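Losstead Says Its Fast Bowler Is Fit. The Club Has Said That Before

April 13, 2026

Losstead Cricket Club wants its supporters to believe the long wait is over. In a short statement put out this morning, the club said its opening bowler, out since a back injury in February, had been "passed ready for all cricket" and would be available for the season opener against Hinell.

Read it twice and there is less in it than there seems. The statement doesn't say who passed him. It doesn't say how many overs he has bowled at full pace, or whether he has bowled any in a match. A club spokesman, asked about both points, said the medical details were private, which is fair enough, and that the bowler was "looking sharp," which could mean anything.

Losstead has been here before. Last summer the same player was declared fit, bowled two overs against Fenska and walked off holding his side. He missed the next five games. The club called it a setback at the time and later called it a separate injury, and never quite explained how both could be true.

The timing also deserves a look. Season tickets went on sale on Friday, with 2520 seats set aside for members, and the club's own website was still showing plenty of them on Sunday night. A ground that size is hard to fill on the strength of a middle order that passed 100 for the loss of two wickets only once last season. A fit fast bowler helps. So does an announcement about one.

Supporters have been told this could be the team to end a drought that goes back to 1972, the last time Losstead won the Ojo Shield. That line gets brought out most springs. The squad that is supposed to do it has one new batter, the same spin bowler, and a wicketkeeper who spent half of last year playing with a taped thumb. If the quick bowler breaks down again, the backup is a teenager with one first-team wicket.

None of this means the club is wrong. Backs do heal, and people who watched practice last week say he came in off a full run and hit the bat hard. One of them put his pace close to where it was before the injury, though there was no speed gun at the nets and the batters were wearing sweaters.

What would settle it is a proper spell in a proper game. Losstead had a chance to give him one in Saturday's warm-up at Fenska and left him out, saying the outfield was too soft. Fenska's own bowlers got through the afternoon on it without complaint. The visitors lost by 2 wickets.

The club says he will be managed carefully, with his overs limited in the first month. It would not give the limit. Hinell, for its part, says it is preparing as though he will play, and has named an unchanged side from its last game of the previous season.

The match starts at 11 a.m. on Saturday at Losstead. Gates open an hour earlier, and tickets bought in advance can't be refunded if a named player pulls out. That last part is printed on the back of the ticket.
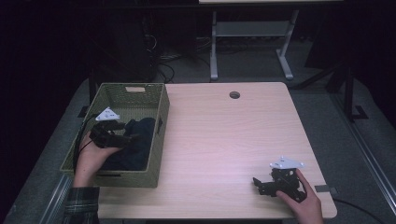 Reader comment from hinell_end: You left out that he also skipped the indoor nets in February before the injury was announced, so I'd like to know when it really started. I'll be there Saturday either way, but if he bowls more than four overs in his first spell I'll be surprised. And the outfield at Fenska was fine. I walked across it at lunch in ordinary shoes.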